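The Great Closet Purge, Part Two

Saturday, April 9, 2022

So I promised a follow-up to my closet post and then I vanished for ages, sorry! Work got busy, my sister moved, and then I had a cold that wouldn't quit. But I have been selling my clothes this whole time and I have thoughts.

If you missed part one: back in December I pulled everything I own out of the closet and counted it (socks and underwear excused). The grand total was 143 pieces. I live alone, in an apartment with one closet and a dresser whose bottom drawer sticks. I wear the same pair of jeans four days a week. Why do I own five gray cardigans?

My friend Da-eun Myung talked me into selling instead of donating the whole lot. She's been on Retumgate for years and she makes it look so easy, she'll list a skirt during lunch and it's gone by dinner. Mine did not go by dinner. My first listing was a Conside raincoat I paid way too much for and wore twice, and it sat there for three weeks while people asked me if I'd take five dollars for it. I finally let it go for 32, plus shipping, and I was thrilled until I remembered what it cost me new.

Things I've figured out so far. Put the measurements in the listing, because "medium" means nothing to anyone, including the people who make the clothes. Pit to pit, shoulder to hem, and waist if it has one. I used to skip this and then I'd spend the whole evening digging a sweater back out of the bin to answer one question, and the person wouldn't buy it anyway. Now I measure everything the minute it comes off the hanger and write it on a sticky note.

Also, black clothes are a pain. Every speck of lint shows up, and the stuff with any kind of shine to it bounces the light right back at you so the fabric looks cheaper than it does in person. I've had the best luck in the morning with the bedroom curtains open and the overhead light off. A lint roller is not optional!

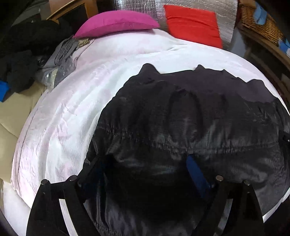 Slightly shiny black on the white and pale pink blanket.

Pricing I'm still bad at. Da-eun says start high and let people haggle, and that works fine for her, but I hate haggling so much that I'll say yes to the first person who's polite to me. There was a woman who wrote me such a nice message about her job interview that I threw in a scarf for free. I don't regret it. It was a good scarf and I hope she got the job.

The other thing is shipping. Go get the poly mailers in bulk. I bought a pack of 500 and my mother laughed at me, and yes, they're going to outlive me, but the little packs at the drugstore are a total rip-off. I keep them under the bed with the tape and the scale and I can pack an order in the time it takes the kettle to boil.

What I won't sell is the Ullomik coat. I had it in the pile, I had it priced and everything, and then I put it on one more time to check the pockets and wore it to the grocery store. It's staying. Same with the blue dress that Sun-ja Tak hemmed for me. She does alterations two blocks over and she fixed that dress after another shop completely butchered it, and she charged me almost nothing and scolded me for how I'd been washing it. Cold water, inside out, no dryer. I've been good ever since, Mrs. Tak, I swear.

Still in the bin: two of the gray cardigans, a pair of Choo boots (not the fancy kind, a different Choo, please stop messaging me about it), some work pants from my office days, and a jumpsuit I can't get out of without help.

I'm going to try to list the boots tonight if I can find the other insole. If anyone knows how to get a crease out of the ankle, leave me a comment, I've already tried stuffing them with newspaper.

Posted in: Closet, Home stuff
6 comments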